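How does a capsule coffee machine work?

For readers aged 7 to 11. Written by Karthikeyan Kandasamy. Updated 21 Jan 2018.

Lots of kitchens and offices have a machine that makes one small cup of coffee at a time. A grown-up drops in a capsule, pushes down a lever and presses a button. There is a loud hum, and coffee runs into the cup. It takes less time than toasting a slice of bread.

You may not like the taste of coffee. Most children don't. The machine is still worth knowing about, as it has a pump, a heater and a filter packed into a space not much bigger than a shoebox.

What is coffee?

Coffee starts as the seed inside a small fruit that grows on a bush. The fruit is called a coffee cherry and it usually turns red when it is ripe. Most cherries have 2 seeds inside, pressed flat against each other. We call the seeds beans, but they are not related to baked beans or runner beans.

Fresh coffee seeds are pale green and smell a bit like grass. They are roasted in a hot drum until they turn brown. Then they are ground, which means broken up into very small bits, smaller than grains of sugar.

Grinding matters. Hot water can only wash flavour out of the parts of the bean that it touches. A whole bean has only its outside for the water to touch. When it is ground up, the water can get at all the little pieces. You can try the same idea with a sugar lump and a spoonful of loose sugar. Stir each one into a glass of cold water and see which disappears first.

What is in a capsule?

A capsule is a little sealed pot with ground coffee inside. Some are made of aluminium, which is the same metal as kitchen foil, and some are made of plastic.

Coffee goes stale when air gets to it. The smell drifts away, and a lot of what we think of as taste is really smell. A sealed capsule keeps the air out until the moment it is used.

A capsule is also a way of measuring. Each one of the same kind holds the same amount of coffee, so the drinks come out much the same every time.

Inside the machine

Start with the water tank. It is often see-through, so that you can tell when it needs filling. At the bottom there is usually a valve. A valve is a kind of gate for water. When the tank is sitting in its place the valve is pushed open, and when you lift the tank off, the valve closes so that it doesn't drip all over the floor.

Next comes the pump. The pump is the part that hums. Inside it is a small piston, a rod that slides backwards and forwards very fast. On each stroke it pulls in a little water and then pushes it on. The humming noise comes from the piston shaking.

The pump has to push hard. Ground coffee is packed tightly inside the capsule, and water does not want to go through it. If you have ever tried to blow through a straw with a piece of banana stuck in it, you know how that feels. The push of the water is called pressure.

On its way the water goes past a heater. The heater is a piece of metal with electricity running through part of it, a bit like the bottom of a kettle. A kettle heats all the water you put in. The coffee machine heats only a little at a time, as it goes by. That is why it is ready so quickly.

The water should be very hot but not boiling. Water boils at 100 degrees Celsius at sea level. For coffee it is usually a few degrees below that.

The last part is the brewing head. When the lever comes down, the capsule is squeezed into a little chamber. Sharp points make holes in one end of it so that the water can get in. The pressure builds up, and the coffee comes out through the other end. The grounds stay behind. They are too big to fit through the holes. Anything that lets liquid through and keeps solid bits back is called a filter. A sieve full of pasta is a filter too, just one with much bigger holes.

How much coffee comes out?

A small strong coffee is called an espresso. It is an Italian word, and it is said ess-PRESS-oh. One espresso is often 30 millilitres, the same as 2 tablespoons of water if you use the 15 millilitre kind of measuring spoon. Measure that much tap water into a glass and you will see how little it is.

A longer drink uses more water through the same amount of coffee. Some people add hot milk.

What is the froth on top?

When coffee is made under pressure, a layer of light brown foam floats on it. It is called crema. Roasted beans have a gas trapped in them called carbon dioxide, the same gas that makes the bubbles in lemonade. The high pressure makes some of the gas mix into the water. When the coffee comes out into the cup, the pressure drops and the gas turns back into tiny bubbles. If you leave the cup alone the foam slowly goes.

Where do the drips go?

After the pump stops, a few drops may still fall. They go through the drip tray, a grate that the cup stands on, with holes in it and a space underneath. The space has to be emptied and washed. So does the box where the used capsules fall, if the machine has one. Old wet coffee goes mouldy when it is left for a long time – have a look in a compost bin if you want to see what that is like.

Tap water has minerals in it. In some towns there is so much that it leaves a white crust inside kettles. The crust is called limescale, and it builds up in coffee machines as well. Every so often the machine has to be cleaned with a special liquid that is slightly acidic and dissolves the crust.

What happens to used capsules?

Aluminium can be melted and made into something new, again and again. Used coffee grounds can go on the garden or in the compost. The trouble is that in a used capsule the two are stuck together, so they usually have to go to a place with machines that can separate them. Many councils do not take capsules in the ordinary recycling box. Ask at home what happens where you live.

Staying safe

Coffee machines get hot and so does what comes out of them. Let a grown-up work the machine. Keep your fingers away from the spout, and don't lift the lever while it is humming. A full cup should be put down well away from the edge of the table.

Never put your hand inside where the capsule goes. The points that make the holes are sharp.

Coffee also has caffeine in it. Caffeine makes people feel more awake and can make it hard to get to sleep, which is one reason why coffee is a drink for adults.

Something to try

You can make a filter at home with cold water. You will need a clean jar, a paper kitchen towel, an elastic band, some soil and a jug.

Push the middle of the paper towel down into the jar to make a pocket, and fix the edges round the rim with the elastic band. Mix a spoonful of soil into a jug of water. Pour a little of it slowly into the pocket and wait. Look at what has dripped through, and then look at what is left in the paper. Do not drink it, even if it looks clear.

Now do it again with 2 sheets of paper towel. Does the water take longer? Is it any cleaner? Write down what you find.

Words to know

Capsule: a small sealed pot of ground coffee.
Filter: something that lets liquid through and holds back solid bits.
Limescale: the hard white crust left behind by some tap water.
Piston: a rod that slides backwards and forwards.
Pressure: how hard something is pushing on an area.
Valve: a part that opens and closes to let water through or stop it.
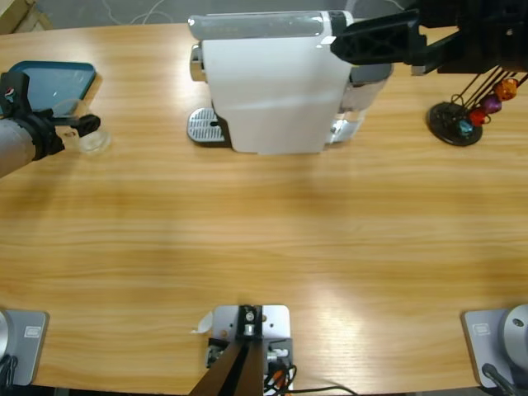
Children's Pages Team, Kirkico Learning Library

Find the water tank on the right of the white machine, with a metal fitting showing inside it. The brewing head is at the other end, in the small chrome part, and the drip tray sticks out just below. The cup is clear glass, so look for its curved rim. Capsules can be kept on a stand like the black wire one on the table.

Kirkico Learning Library, page 1216. Next in Kitchen Things: How does a toaster know when to stop?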